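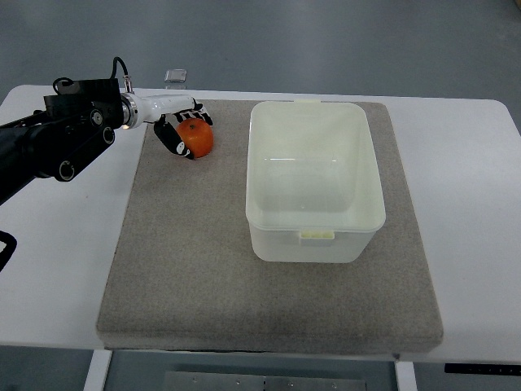 The fruit bowl is a lie. It promises abundance and delivers one soft lemon, a takeout menu and somebody's spare key. Beathag Dow gave hers away in September and replaced it with a plastic bin, the kind you'd put socks in, and she would like you to do the same.

Dow writes a newsletter called Zinum for 3,190 people who care how other people put things away. Her rules are few. The bin should be pale and plain. It should sit on felt, so it doesn't skate across the table whenever you reach for breakfast. And it should never hold more fruit than the household will eat before the next grocery run, a figure that in my house is one orange.
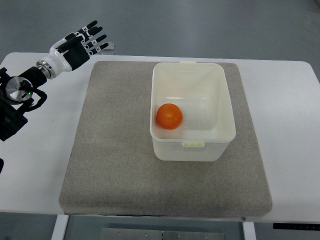 A plain white bin on gray felt, its inside in full view.

"People want a lid," Dow told me, in the tone others save for raccoons. "A lid is where a pear goes to be forgotten."

Her friend Jeanie Innes disagrees. Innes keeps 16 lidded tubs in a closet she calls the annex, and can find a clementine in any of them, given a morning.

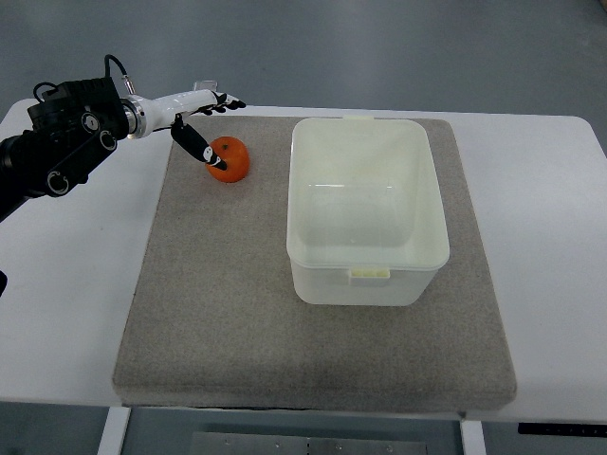

I tried the Dow method. The felt was easy, and I now own more of it than I can explain to my husband. The bin went down, the orange went beside it, and there it stayed until I ate it over the sink at 11 p.m. Dow says that counts.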